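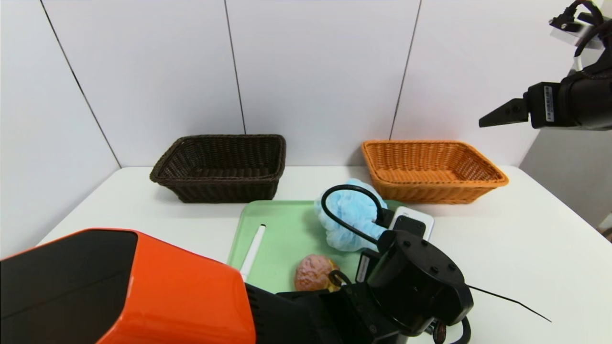

Sorting table and baskets, monthly check, June
Checked by: Elaheh Tabrizi
Comments read by: Masanobu Sakamoto

1. Table top clean and level – OK. The sheet says "wipe with Asico". I used a damp cloth and saw no difference.

2. Wicker baskets, dark brown and orange: loose ends, splinters – OK. Yagi's leaflet claims 4000 uses before the weave gives. I would like to know who sat and counted.

3. Tray rim free of cracks – OK.

4. Food kept apart from other goods – FAIL. A bun on the same tray as a bath sponge is not apart, whatever the layout plan calls it. Second month I have written this.

5. Leads coiled and off the goods – FAIL. Black cable looped over the sponge. Marking the plug "stowed" on the last sheet was generous.

6. Phones away from the table edge – see comment. It was at the edge of the tray. I can't find a distance in the rules, so I can't fail it.

7. Socket labelled 220 V – OK, though the label is peeling.

8. Baskets emptied before the check – OK.

9. Wall panels firm – OK at hand height. Skusolwood say they need looking at every 5 years – their fitters would say that. 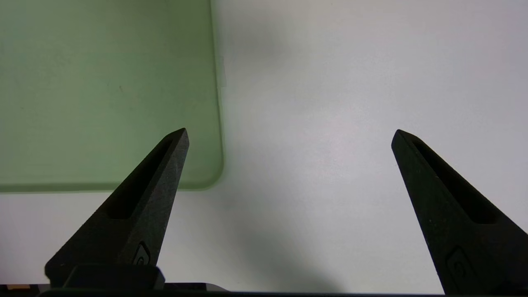
Can the bun stay on the tray if it is wrapped?
Only if it has a tray to itself. Wrapping doesn't change item 4.

Recheck items 4 and 5 by 11 am. M.S. to initial, after looking this time.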